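Gripper cell 2 - inspection checklist with comments
Site: Cistbridge
Filled in by: Flora Forsyth
Reason for inspection: part dropped outside the fence line, Saturday, late shift

A short note before the points. The arm released a Fluvex housing while it was moving at full speed, and the housing went over the low guard at the conveyor side. No person was hurt. The cell was locked out when I came and I did the check with the fitter from Van Dijk.

1. Emergency stop, operator side - OK
Pressed three times, arm stopped every time. The button is stiff but it works.

2. Emergency stop, rear side - OK

3. Door switch - OK, with comment
The switch is good. The door itself hangs low and you must lift it to close it. Please adjust the hinge before it becomes a habit to leave it open.

4. Guard height, conveyor side - NOT OK
This is where the part went over. The guard was enough for the old, slower program. For the present speed it is too low, and I ask for the tall panel as on the other three sides.

5. Air supply to gripper - NOT OK
The pressure was falling when the neighbour cell started. We saw it on the gauge, and it happened again on each start. The alarm limit was set so low that no alarm could come. Both cells are on one line from the Zorkbridge compressor, and I think they should be separated.

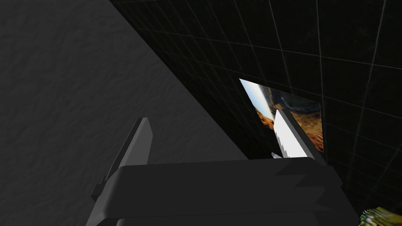
6. Finger opening and closing - OK, with comment
I ran 30 cycles without a part. In 26 of them the closing signal came in the right time, in the other four it came late. I still write OK for the mechanical side, because I believe the delay is from the air and not from the fingers. To be repeated after point 5 is repaired.

7. Finger screws - OK
All tight with the torque key. One had no paint mark, we made a new one.

8. "Part held" signal - NOT OK
The program looks at this signal only once, directly after closing. If the part is lost later, the arm does not know it and continues. It should be checked during the whole move, with a stop if it goes away. This was already written in the comments of the August inspection, and I did not find any action on it.

9. Restart after stop - OK
The arm waits for reset and does not move by itself.

10. Floor and markings - OK
Yellow line is worn near the pallet place.

11. Papers in the cell folder - NOT OK
The risk assessment is for the old program speed. New one is needed.

Result: cell stays locked out. Points 4, 5 and 8 must be closed before any automatic run. Slow speed in teach mode is allowed for testing, with door closed and one person holding the pendant.

Point 11 can follow, but before the cell goes back to the night shift.

F. Forsyth

2 comments | 11 shares
Contact the safety office | Copyright Cistbridge site | Back to top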